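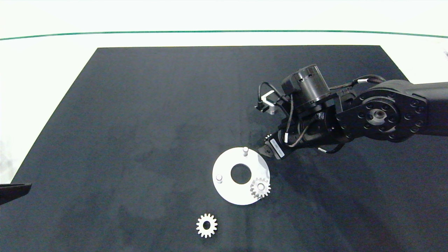
Grillcombe Robotics Group
Corresponding author, control and planning software

4. The Insertion Controller

I'll start with the part of the stack that gave us the most grief, the hand-off between the planner and the contact controller. Figure 3 shows the gear task partway through: one small gear on the plate, the gripper open just over the plate's upper right edge, and a second gear still sitting by itself on the mat. Two pegs are standing bare. Everything in this section happens between a pose like that one and the moment a gear drops onto its peg.

Our first version let the planner (we call it Toledo) drive the arm all the way down. It's a sampling planner with a smoothing pass on top, and it does a lovely job in free space. Close to a peg it was hopeless! A pose estimate that's off by a millimeter is fine for picking up a gear and terrible for putting one on, and Toledo had no way to feel that it was pushing on the top of a peg. So we now stop it 12 mm above the peg and pass control to Pinero, our compliant controller, which runs its own loop and never talks back to the planner until it's done or gives up.

Pinero does a slow spiral while pressing down lightly. When the downward force falls off, it figures the bore has found the peg, holds its position sideways, and starts wiggling the wrist back and forth so the teeth can mesh with whatever gear is already there. We tried skipping the wiggle when the neighboring peg was empty — it saved very little time and added a branch we kept breaking, so it's gone.

Perception gets its own trouble from this setup. White gears on a white plate have weak edges, and the arm throws a soft shadow over the very side it's reaching for. A gear on the dark mat is easy. We ended up fitting the plate first, using the outer rim and the big center hole, and then looking for gears only near where the pegs should be. Gears that hang over the rim used to get clipped by our mask, so we grew the mask past the plate.

We logged 1,969 insertion attempts through January with the Skuvberg toolkit, which replays force traces next to the planner state. Of those, 224 ended in a give-up, and I went through every one by hand (not my favorite week). Most were bad grasps, with the gear tilted before Pinero even took over. We now allow 4 retries, each with a fresh look at the plate, before the gear goes back to the mat and the task planner picks a new order.

Figure 3. Gear assembly task with the gripper open above the plate and one gear still on the mat.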